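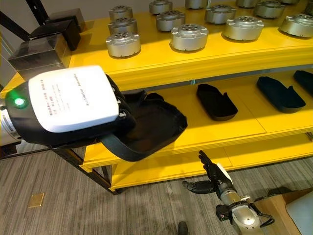 Slotted-post shelving

Slotted-post shelving is a type of open storage shelving in which flat shelves are carried by upright posts punched with rows of holes. It is used in workshops, stockrooms, laboratories, garages and small stores for goods that are placed and picked up by hand. The holes let each shelf be set at a chosen height and moved later. Other names include perforated-post shelving and, for the versions put together without nuts and bolts, clip shelving or rivet shelving.

The term is usually kept for units with a load on each shelf light enough to be lifted by one or two people. Heavier frames made for pallets are called pallet racking and are treated separately.

Construction

A basic unit has four posts, two or more shelves and a set of feet. The posts are folded from steel strip into an angle or a shallow channel. Holes are punched along the face at a fixed spacing, which the trade calls the pitch. Hole shapes differ between makers. Round holes take bolts, keyhole slots take rivets fixed to the shelf beams, and plain rectangular slots take hooks or tabs.

Shelves are made either as a single folded steel pan or as a panel resting on beams. A steel pan has its edges turned down and then back under, giving a front lip that stiffens the shelf and hides the raw edge. Panels may be steel, particle board or plywood. On long bays the shelf is often made from two pieces laid end to end, leaving a thin seam at the join. A stiffener may be added under the shelf at this point.

Side-to-side sway is controlled by cross braces at the back, by corner plates, or by the depth of the beams. Units over a certain height are fixed to a wall. Plastic or steel foot plates spread the load on soft floors such as carpet, where bare posts can leave dents or cut the pile.

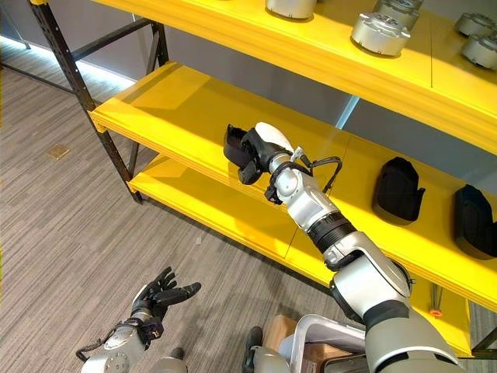
Finish is normally baked powder paint. Gray and blue are the most common colors for posts. Shelves are supplied in the same color or in a contrasting one, with yellow and orange chosen where the front edges need to stand out from the floor and wall. Glossy finishes wipe clean easily but show scratches from metal parts, and many stockrooms lay rubber matting on the shelves that hold them.

Sizes

Sizes are not shared between makers, and posts from one system seldom accept shelves from another. The Laxdal pattern, sold for light workshop use, has shelves 16, 20 or 22 inches deep. The Skerkon pattern comes in two depths only, 16 and 22 inches, and uses a tab that locks when the shelf is pushed down. Older Laxdal posts have round holes and cannot be mixed with the present slotted type without adapter plates.

Both patterns are sold as starter bays and add-on bays. An add-on bay has two posts and shares the other two with its neighbor.

Arrangement of goods

The usual rule is that heavy, compact goods go between knee and chest height. Light and bulky goods are placed on the upper shelves, and spare containers at the bottom. Where a unit is low enough that its top shelf is at working height, the heavy goods are often kept on top, as this saves bending.

Machined metal parts such as housings, flanges and bearing rings are stood on a flat face. Round parts laid on their sides need a chock or a tray to stop them rolling. Parts of different diameters can be stacked with the largest at the base, but finished faces may be marked by this, and a sheet of card or foam is placed between them when the surface matters.

Shallow trays with raised sides are used for goods that would otherwise spread across the shelf. Molded or padded items that come in pairs, including shoe parts and protective inserts, are kept side by side and facing the same way so that a missing one is noticed.

Some empty space is left on each shelf. The Dumley stockroom guide, written for school and college workshops, advises leaving a hand's width between groups of goods and 26 inches of clear floor in front of the lowest shelf. 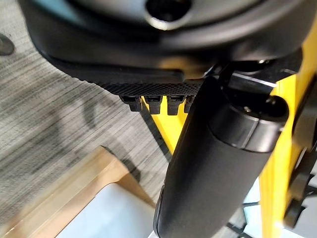 Bins and cartons

Goods that do not sit well on an open shelf are stored in bins. A storage bin is an open-topped box, generally of molded plastic, with a thickened rim that keeps the walls from bowing and gives the fingers something to hold. Clear and semi-transparent bins let the contents be partly seen from the side. Opaque bins need a label.

Cardboard cartons are often kept inside bins as dividers or to raise the contents nearer the rim. A flat carton laid on the bottom makes a false floor, and a narrow one stood on end takes up the space left at the side. Reused shipping cartons may carry old labels or marker writing, which should be crossed out if the box is put to a new use.

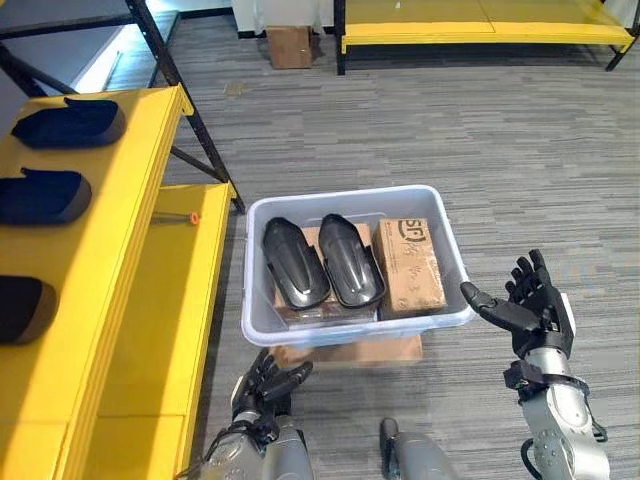 A semi-transparent gray bin with a flat carton, an upright shipping carton and two black molded sole pieces inside.

Bins waiting to be sorted are best raised off the floor on a carton, crate or low stand. A carton used this way should be at least as wide as the base of the bin.

Care

Shelves are checked for bent lips, loose clips and posts that are out of plumb. A bent post is replaced and not straightened. At the Nolport parts store, all bays are emptied and checked once a year in July.

See also

Pallet racking
Parts cabinet
Pegboard
Storage bin

Last edited 8 Oct 2019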